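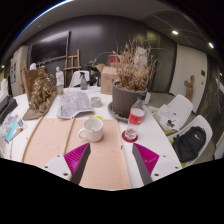 # 手里拿着夹爪的那些下午

2026/09/17

我在 Rarklow 做了不少年道具和陈列。工作室接的活很杂，橱窗、小剧场、书店的季节布置、偶尔给学校做教具，材料和样品常年摊在桌上。从四月起，我们每个人的工作里多了一项：拿着手持夹爪收拾桌子，把收拾的过程录下来。夹爪是 Prornoteo 提供的，两根手指，指垫是洋红色的，一条一条的肋片，捏到东西会顺着形状弯进去。录下来的数据用来训练一台整理和取放物料的机械臂，机械臂以后放在 Rarklow 用，Prornoteo 也可以拿数据去做别的产品。

这件事我想谈谈看法。我不反对自动化，也签了字，录得比多数同事都多。可是大半年下来，我觉得工作室内部讨论的问题一直有点偏。大家讨论机器什么时候来，来了会不会少人，很少讨论它还没来的时候，我们的工作已经变成了什么样子。

## 先说录制是怎么回事

常有外面的人以为，训练机器人就是工程师在电脑前写程序。我们这边的情况很朴素。你坐在或者站在桌前，手握夹爪，按任务单做动作。任务单上写的是“把杯子移到纸外面”“把散页叠到一起”“把喷壶放回架上”这一类。做完松开，按一下键，算一条。桌上的东西不特意清，因为 Prornoteo 那边要求保留真实的杂乱。所以录的时候，杯子里可能插着勺子，石膏小胸像旁边就是玻璃罐，纸铺满了桌子靠近人的半边，盆里的干枝往外支着，手稍微偏一点就会碰到。

用夹爪干活和用手干活差别很大。人的手去拿马克杯，拇指、掌心、手腕一起调整，自己都不觉得。换成两根手指，你得先想好从哪一侧进去，夹杯壁还是夹把手，勺子会不会被带出来。薄纸更难，指垫平着压下去什么也捏不起来，要找翘起的那个角。干枝干叶最麻烦，力气小了滑，力气大了碎。头两个星期我录完一下午，前臂是酸的，脑子也累，比正经做一下午道具累。

我经手的录制到上个月底是 426 条。这个数字是系统里显示的，我自己没有数。里面有多少条最后用得上，我不知道，系统也不显示。

## 变了的第一件事：时间怎么算

录制最初的安排是“利用间隙”。胶没干的时候录几条，等客户回邮件的时候录几条。听上去很合理，管理上也好看，没有占用生产时间。

问题在于，那些间隙本来就有用处。我们这一行，等胶干的时候人在桌边走来走去，看看上午调的颜色对不对，翻翻样册，把明天要用的木条挑出来。这些事工时表上没有栏目，所以从表上看，人是空的。录制一填进来，表满了，那些没有栏目的事就没地方去。五月我们给一家书店做的布置，底色偏冷，装上去才发现。以前这种错在桌上就会被人看出来，因为总有人端着杯子站在旁边看。那几天大家都在录。

我跟 Paloma Rosenthal 提过。她管我们工作室的排期，人很讲道理，听完以后把录制从“间隙”改成了固定时段，每次不超过 60 分钟，录完有休息。这个改动比后来发的任何一份说明文件都有用。我的意见很简单：凡是要人为自动化出力的事，就应当排进班表，当成一件工作来算。把它塞进缝里，等于假定人的缝是免费的。

固定时段也有坏处。有两个同事觉得被卡得更死了，原来可以挑自己状态好的时候录，现在到点就得去。这个抱怨我认为成立，暂时没有更好的办法，轮换的时候让人互相换一换，勉强能缓和。

## 第二件事：手艺被拆成了小段

Stanisława Krawczyk 在工作室里资格最老，泥塑和翻模都是她带出来的。她对录制的意见和我不一样，我把她的话大致写在这里，免得文章只有我一个人的角度。

她说，任务单把一件事切得太碎。她收拾桌子有一套次序，先收会滚的，再收怕压的，纸最后拿，因为纸底下可能还有细小的零件。这套次序是吃过亏以后形成的。可任务单一条只要一个动作，做完就断开，次序不在里面。机器将来学到的是“拿杯子”“拿纸”，学不到为什么先拿杯子。她担心的倒不是机器笨，她担心新来的人也照着任务单学。

我起初觉得她多虑。六月来了两个实习生，我改了想法。他们入职第一周就学夹爪，学得很快，动作比我干净。等到真让他们收一张做活的桌子，他们一件一件地拿，拿起来放到指定的位置，中间不看别的。有一块没干透的纸浆件就这么被压在了样册下面。没有人教过他们要先看整张桌子，以前这事也不用专门教，跟着老师傅收几次就会了。现在跟着收的机会少了，收桌子的时间给了录制。

所以我同意 Stanisława 的判断。我只在一点上跟她有分歧：她认为应当让实习生完全不碰录制，我觉得可以碰，但要放在后面，等他们先把一张桌子从头到尾收过很多遍。顺序反过来，成本就落在新人身上，而新人自己察觉不到。

后来 Prornoteo 接受了长任务，一条里可以包含一整套收拾的过程。这件事是 Stanisława 在会上提的，他们的人听了，回去改了格式。长任务录起来更慢，废的也多，中途掉一个东西就要重来。她录得很少，可是我看过几条，觉得那几条里才有我们工作室的东西。

## 第三件事：谁的动作，谁的数据

这一段我写得没有把握，还是写出来。

签同意书的时候，文件里说的是“操作数据”。大家理解成夹爪开合的记录，签得很快。后来才慢慢意识到，夹爪上带着相机，录的时候会把桌面和周围一起收进去。谁的背包搭在椅子上，墙上钉着什么，桌上印刷品翻到哪一页，都在画面里。我们这样的工作室，桌上经常有客户还没有公开的方案，也有人拿来参考的私人笔记。

我们的处理办法是录前看一眼，把客户的东西翻过去。这个办法靠自觉，不牢靠。我建议过录制时段在门口挂牌，进来的人知道正在录，这条实行了。我还建议每个人能看到自己录的东西，也能要求删掉某一条，这条谈了很久，现在能看，能申请删，删没删掉要等对方答复。

还有报酬。录制按普通工时付，没有额外的钱。有人主张数据将来产生收入，应当有分成。我对分成没有很强的意见，我连怎么算都想不出来。但我认为至少该让人知道自己录的东西派了什么用场。一个做了二十年泥塑的人，手怎么避开一个易碎的东西，这里面有判断。她有权知道判断去了哪里，是留在 Rarklow 的机械臂里，还是进了别人家仓库的系统。合同里对这件事写了一句话，那句话我读了几遍，仍然不能确定意思。

## 常听到的两种说法

一种说法是，收拾桌子本来就没人愿意干，交给机器皆大欢喜。说这话的多半不用自己收。收桌子确实烦，我也烦。可是在我们这里，收桌子同时是盘点，是检查，是知道别人在做什么。我从同事桌上拿走一卷纸，就知道他的背景改了方案。机器来收，这些信息不会自己跑到我脑子里。要么另外开会交流，要么就没有了。要上自动化的地方，最好先把一项杂活里附带的用处写下来，写完再决定交出去哪一部分。

另一种说法正好相反，说这东西根本成不了，夹个杯子都费劲，不用当回事。我也不赞成。Bassey 是跟我们同一条街的装裱行，他们的裁切和搬板去年就换了机器，换之前也有人这么说。结果机器比预想的能干，岗位的调整却没有人准备，三个人在很短时间里被重新安排，有一个去了前台，干得不高兴，后来走了。我不认为 Bassey 的老板存心要这样，他们只是一直在等着看机器行不行，没有同时想人怎么办。等机器行了，再想已经很赶。

## 我希望怎么做

机械臂的代号叫 Gundix，按现在的计划先在工作室里试用，负责搬运样册、归位工具和清理大件。我看过方案，对其中的分工没有太多意见。让它去搬重的、拿高处的，我很欢迎，我们当中腰不好的人不少。

我希望试用期里，做活的那张大桌子暂时不归它管。桌上那堆东西在外人看来是乱，对正在做活的人来说是有位置的。木条搁在纸的左边，是顺手搁的，明天伸手就要去那里拿。机器若按照标准位置把它们收走，人就得改习惯去配合机器，这种改动一项一项都不大，加起来人会很累，而且很难在报告里说清楚累在哪里。

我希望录制继续保持自愿。现在名义上是自愿，可排班表上写着名字，谁不录谁的那一格就空着，大家看得见。Paloma 答应下一版排班表不再这样显示，我觉得够了。

我还希望有一个人专门负责在试用期里记录麻烦。它碰倒了什么，谁替它返工，返工用了多久，谁原本要做的事因此往后推。供应商会统计成功的次数，那是他们的工作。返工的时间只有我们自己会记，如果没人记，年底评估的时候就只剩下一边的数字。这个人要给工时，不能又塞到间隙里。

Stanisława 问我，既然有这么多意见，为什么还录得那么勤。原因有一半是好奇。拿着夹爪做惯了的动作，会发现自己平时有许多地方没留意，比如我一直以为拿杯子是看着杯子拿的，用了夹爪以后才注意到，我看的是杯子旁边的空处。这对我做道具有一点帮助，我现在给橱窗摆东西，会先看空处够不够。另一半原因是，录的人在会上说话有人听。不录的同事提意见，对方客客气气，记下来就放着；录了几百条的人提，对方会追问细节。我不觉得这样公平，但眼下我打算利用它。

明天下午的时段是我的，任务单已经发下来了，又是叠散页。我会把翘角的那几张留到最后。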